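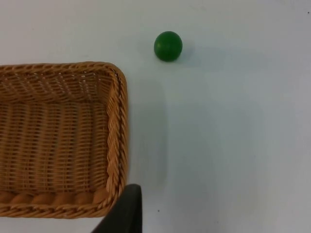

Tabletop Handling Project, Equipment Budget
Progress report for August
Prepared by Algirdas Kuusk

1. Where the money stands

Roughly 35 percent of the equipment line is spent or committed. The arm, its controller and the first gripper are paid for. The Flevano wrist cameras were invoiced in August and will appear on the next statement. We have not touched the contingency.

2. Purchases still open

Spare gripper fingers. The original budget allowed for one replacement set. We now want to hold two. The pads wear at the tip, and the supplier, Brandeck, quotes a lead time of 30 days. A finger that fails in the wrong week would cost us most of a month. The extra set can be covered by what we saved on mounting hardware.

Second gripper. We have quotes from Brandeck and Trimeck. Trimeck is cheaper to buy but needs an adapter plate and its own power supply, and once those are added the gap is small. My preference is Brandeck, so that the spare fingers fit both units. I would like a decision before the quotes lapse.

Work surface and lighting. We are keeping the white tabletop. Shadows next to the taller containers are still a nuisance for the vision software, and a pair of diffused lamps is on the list. Price to be confirmed.

Test objects. This line is nearly finished. Balls and baskets are bought locally and cost very little. Woven baskets stay in the set, since the braided rims are a harder case for the fingers than smooth plastic bins. I expect to return part of this line.

3. Work done this period

Pick-and-place trials with a ball and a basket have continued on the first arm. The Sastry control software was updated once, and we lost two days to recalibration afterward. No equipment was damaged.

Trials run every weekday morning except Tuesday, when the bench is kept for maintenance.

4. Requests

Approval to move the mounting hardware savings to spare fingers.
Approval to order the second gripper from Brandeck.
Permission to carry the lighting purchase into the next quarter if the quote comes in late.

The updated spreadsheet, with both gripper quotes, is in the shared budget folder.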